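Last updated: March
Uriel Troncoso, March

Ticket 1609 – episodes rejected at intake, hand-held gripper, Andberg room

Status: open, waiting on Wirkel

Intake bounced 25 episodes out of 111 this morning. Same reason on all of them, "start state not valid". Operators say they did nothing different. Checked the Driltum checklist against what people do at the desk and they don't match. Checklist says start with fingers fully open, hold still three seconds, then move. Most are pressing record while already walking up to the desk.

Tried first: re-ran the checker on the rejected batch. Same 25. So not a random fault.

Tried second: swapped the battery, restarted the logger. No change, didn't expect any.

Tried third: recorded a short one myself at the desk, by the book. Open, hold, count to three, go. Passed. Did it again without the hold. Rejected. Fairly clear then.

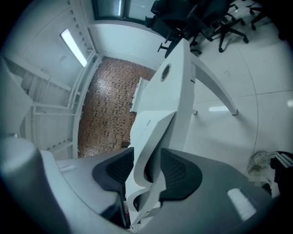 The other half of it is the desk rule. Section 3 says top must be clear before the start and chairs pushed back out of the working side. Doesn't say how far back. One operator reads it as arm's length, another as "not touching". Both passed the checker, so it's not what is failing us, but it will come up at audit and I'd like a number in there.

Also the labels on the housing. Rule is they stay on and don't get covered with tape. Please stop peeling them, I had to look one up by hand yesterday and it took about half an hour.

For now, until Wirkel changes the wording:
- stand still before you press record
- fingers open, hold, then start
- if you fluff the start, stop and bin it, don't carry on and hope
- write the discard in the log, even the very short ones

Wirkel asked if we can just loosen the checker. I'd say no – the hold is how the zero gets set, and without it the finger widths drift for the whole episode. Happy to be told otherwise but want it in writting.

Rejected batch is kept, not deleted. Do not re-upload it under a new name, somone tried that already.

Next: new wording from Wirkel, then I redo the 25 and close.

U. Troncoso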